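# Olent Two-Part Table Enamel, White

Olent is a water-based enamel for tabletops, workbenches, shelving and painted cabinets. It comes as a base and a hardener, mixed in the can just before use. The product code for white is 741.
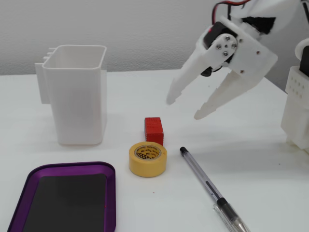

The finish is a low satin. It sits between a wall paint and a floor coating in hardness, and it is meant for surfaces that get wiped down every day. It is not a food-contact coating, so don't use it on cutting boards or the inside of bread boxes.

## What you get

- 1 can of base, with room left at the top for the hardener
- 1 bottle of hardener, measured for the full can
- 1 stir stick
- 1 instruction card

Brushes and rollers are sold separately. We recommend the Pálfi short-nap roller for flat tops and the Pálfi angled brush for edges and legs.

## Where it works

Use Olent on bare wood, MDF, primed metal and old paint that is still sound. Laminate and melamine need a coat of Genness bonding primer first. Without primer the coating can be peeled off with a fingernail at the corners, even after it has fully cured.

Outdoor furniture is a different matter. The white will chalk in direct sun, and we don't cover outdoor use under the guarantee. Ask for Skevthorpe Exterior if you are painting a garden table.

## Getting the surface ready

Wash the top with warm water and dish soap, rinse it, and let it dry overnight. Sand with 100 grit if the old finish is glossy or has drips in it. Vacuum the dust, then go over the top with a damp lint-free cloth. Fill dents before you sand. Most wood fillers are fine under Olent, but oil-based putty stays soft and will show as a ring.

If the table has had furniture polish on it, wash it twice. Polish leaves silicone behind and the paint will pull away from it in small round craters.

## Mixing and applying

1. Stir the base well, down to the bottom of the can.
2. Pour in all of the hardener and stir slowly for 3 minutes.
3. Let the can stand until the bubbles have gone.
4. Roll on a thin coat, working toward a wet edge.
5. Leave it 8 hours before the next coat.

Two coats are enough over white or light gray. Dark wood usually takes three. Mixed paint has to be used the same day and can't be saved, so for a small job it's better to buy the half-size can than to split a large one by eye.

Rollers and brushes clean up with water while the paint is wet. Once it sets, throw them out.

## Drying and first use

The top can be touched the same evening, but it marks easily for the first week. Keep lamps, plant pots and anything with rubber feet off it during that time. Full hardness takes longer in a cold room. After that, clean with a soft cloth and mild soap. Scouring powder will leave dull patches.

## Notes from customers

"Did our dining table and two shelves from one can. The white is a clean white, no yellow in it. I should have used a foam roller for the last coat." Sanaa Benkirane

"Good on the top, harder on the turned legs. Thin coats." Siebe Brouwer

## Colors and ordering

White is kept in stock in both sizes. Light gray, cream and dark green are mixed to order and can't be returned once tinted. Hardener bottles are not sold on their own.

For color chips or questions about an older finish, write to Jingyi Ding at the order desk and include the product code.

Page updated 2019-05-16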